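Can machines do household and shop-floor chores yet?
Speaker notes, Stavros Atanasov
Slot: 20 minutes plus questions. Clicker advances, laptop stays on the lectern.

1. Opening (2 min)
Skip the bio, it's in the program.
State the question narrowly. "Can a robot tidy a shelf" has three different answers depending on who set up the shelf, who picks the objects, and who is standing by to reset it.
Definition used for the rest of the talk: a chore is done when a person walks in afterward and has nothing left to fix. Partial credit does not count.

2. Shop floor
Vilum line: one part, one fixture, one pose. Cycle runs unattended through the night shift. Say clearly that this is solved and has been for a long time.
Skandus kitting cell: mixed bins, 900 part numbers. Picking is fine. Placing is where the operator gets called over. Most calls are for parts that landed tilted in the tray.
Point to make: the hard half is the put-down. Grasp papers outnumber placement papers by a wide margin and the floor does not reflect that.
If short on time, drop the Skandus slide and keep the sentence about tilted parts.

3. Household
Start with the Saarela trial plan. 2000 attempts per task, same scoring sheet for every arm. No results to show before July, so do not let anyone pull a number out of me.
Shelf tidying is the task I would pick as a benchmark. Cheap props, and anyone can judge the outcome.
Translucent plastic is the bad case. Depth sensors read through it or return holes. Edges take on the color of whatever is behind them.
Patterned walls and marbled surfaces make segmentation harder. Homes have both.
Thin upright cases leave little margin on a shelf. A small yaw error at the wrist and the neighbor goes over.
Let the two pictures sit for a few seconds before talking. 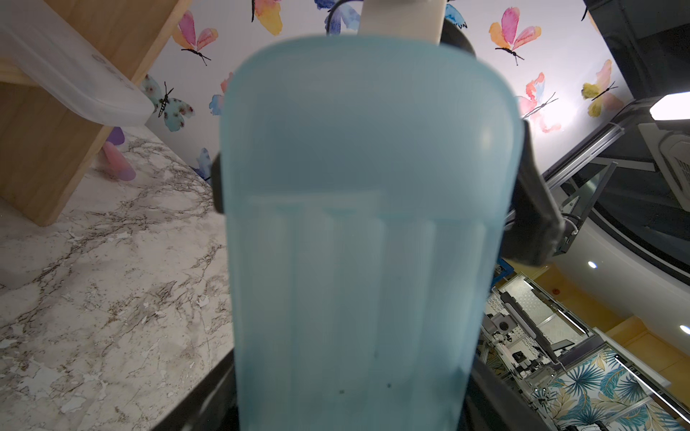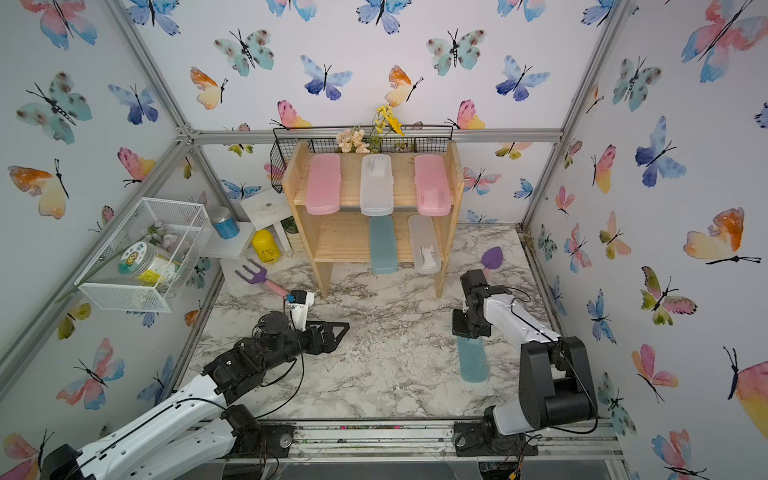

4. What the wrist view costs
Once a large object is between the fingers, it fills most of the wrist camera's view. The target surface has to come from a second camera or from memory.
Fixed camera gives the shelf but loses whatever the arm covers.
Vinutetti approach: fuse both, weight the fixed view during placing. Reasonable, adds latency. Mention the calibration drift.

5. Answer
Shop floor: yes for fixtured work, with an operator nearby for mixed work.
Home: single steps, yes. Whole chore by the definition in part 1, not yet.
Expect the question about price. Refer to the handout.
Expect the question about two arms versus one. Short reply: two arms help with holding, and they double the collision checking.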